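野外用品店グリゾラ(Grisora) 商品テスト協力者および店舗スタッフ募集のお知らせ
狩猟・野鳥観察・キャンプ用品の部門

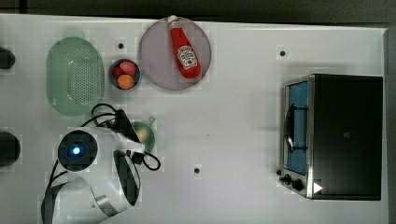
水切りボウルと、小さな器に入った丸い果物

はじめまして。野外用品の店グリゾラの店長、ハネローレ・フレリヒスと申します。私はドイツの北の町で生まれ、日本に来てから18年になります。日本語の文章はまだ少しかたいかもしれませんが、大切なことは間違いのないように、何度も読み直して書きました。最後まで読んでいただけましたら幸いです。

当店は、山や川や林で使う道具を販売しています。主な商品は、双眼鏡、鹿笛と鴨笛、迷彩の上着、防水の長靴、折りたたみの椅子、そして一人用の簡易ブラインド(身を隠すための小さなテント)です。お客様の半分は狩猟をする方で、残りの半分は鳥や動物の写真をとる方です。二つのグループの方々は、欲しい道具がよく似ています。静かであること、軽いこと、寒い朝でも手袋のまま使えること。この点について、両方のお客様から同じ質問を受けます。

今回、二種類の募集をいたします。

1 商品テスト協力者
2 店舗スタッフ(長期)

どちらか一つだけの応募でも、両方の応募でもかまいません。

【1 商品テスト協力者】

募集人数 18名

内容
秋から販売する予定の簡易ブラインド「ボンドモント」(Bondmont)を、実際に野外で使っていただきます。ボンドモントは一人用で、重さは4キロです。背負いひもがついた袋に入れて運びます。使った後に、当店の用紙に感想を書いて、郵送またはメールで送ってください。

お願いしたいこと
・テスト期間中に、4回以上、野外で使うこと。
・一回の使用は60分以上とすること。
・雨または風の強い条件で、少なくとも一回は使うこと。ただし、警報が出ているときは絶対に外に出ないでください。
・設営と片づけにかかった時間を、毎回用紙に記入すること。
・ファスナーの音、布のこすれる音について、感じたままに書くこと。悪い感想も歓迎します。むしろ、悪い感想を読みたいです。

使う場所は、ご自分で選んでください。ただし、土地の持ち主の許可が必要な場所では、必ず事前に許可をもらってください。公園や保護区の中には、テントの類を禁止しているところがあります。場所について迷う方は、店に相談してください。

期間
5月から始めます。終わりの時期は、最初の説明会でお伝えします。

謝礼
テストの終了後、使用したボンドモントをそのまま差し上げます。現金の謝礼はありません。交通費も、申し訳ありませんが、ご自分の負担になります。返送を希望する方は、着払いで送ってください。

応募できる方
・20歳以上の方。
・野外での活動(狩猟、撮影、観察、釣りなど)を普段からしている方。
・日本語または英語で感想を書ける方。文章の上手さは問いません。
狩猟免許は必要ありません。免許をお持ちの方が猟でお使いになる場合は、猟期と法律を必ず守ってください。電気を使う鳴き声の機械など、日本での使用が制限されている道具は、このテストでは一緒に使わないでください。

説明会
店の二階で、午後6時から行います。ボンドモントの張り方を全員で練習し、道具をお渡しします。床に座って作業をする時間がありますので、動きやすい服でお越しください。遠くにお住まいで来られない方には、説明書と一緒に商品を送ります。応募のときに「説明会に参加できない」と書いてください。

【2 店舗スタッフ(長期)】

募集人数 1名

仕事の内容
・店での接客と会計
・双眼鏡の説明、長靴のサイズ合わせ
・商品の入荷の確認と棚の整理
・通信販売の荷造りと、お客様のメールへの返事
・貸し出し用の椅子とテントの手入れ(乾燥、ブラシかけ、ひもの交換)

通信販売の注文が多い月は、荷造りが200個を超えます。この時期は立っている時間が長く、重い箱も持ちます。応募の前に、このことをよく考えていただければと思います。一方、夏の前半は静かな季節で、そのときに商品の勉強をしてもらいます。

取り扱いのブランドには、リンデマン(Lindemann)の双眼鏡と、ドルビー(Dollby)の笛類があります。入社のときに知識がなくても大丈夫です。笛は練習しないと正しい音が出ませんので、練習用の一本を最初の日にお渡しします。家で吹くと近所の方が驚くことがありますので、店の裏の倉庫で練習してもかまいません。

勤務時間
午前10時から午後7時まで、休憩は60分です。週4日の勤務から相談できます。

給与
経験によって決めます。面接のときに、金額を書いた紙をお見せして説明します。試用期間中も給与は変わりません。交通費は当店の規定により支給します。

求める人
人の話を最後まで聞ける方に来ていただきたいです。お客様の中には、初めての道具を買うので緊張している方もいますし、私より経験の長い猟師の方もいます。どちらの方にも同じように丁寧に話してください。高いものを無理にすすめることは、当店ではしません。

必要な資格はありません。普通自動車の運転免許があると、展示会への搬入のときに助かります。

社員割引があります。ただし、テスト中の商品は割引の対象になりません。

【応募の方法】

メールの件名に「テスト協力」または「スタッフ応募」と書いて、次のことを送ってください。店のホームページの問い合わせ欄からも応募できます。

・お名前と連絡先
・普段の野外での活動(場所、季節、使っている道具)
・テスト協力の方は、身長。ブラインドの中の高さを調べるために使います。
・スタッフ応募の方は、簡単な履歴書と、働き始められる時期

応募が多い場合は、テスト協力者は活動の種類がかたよらないように当店で選びます。先着順ではありません。選ばれなかった方にも、必ず返事を出します。いただいた個人の情報は、この募集のためだけに使い、終わった後に消去します。

電話での質問は、午後の時間にお願いいたします。午前中は荷物の受け取りがあり、出られないことが多いです。

皆様のご応募をお待ちしております。

グリゾラ 店長
ハネローレ・フレリヒス(Hannelore Frerichs)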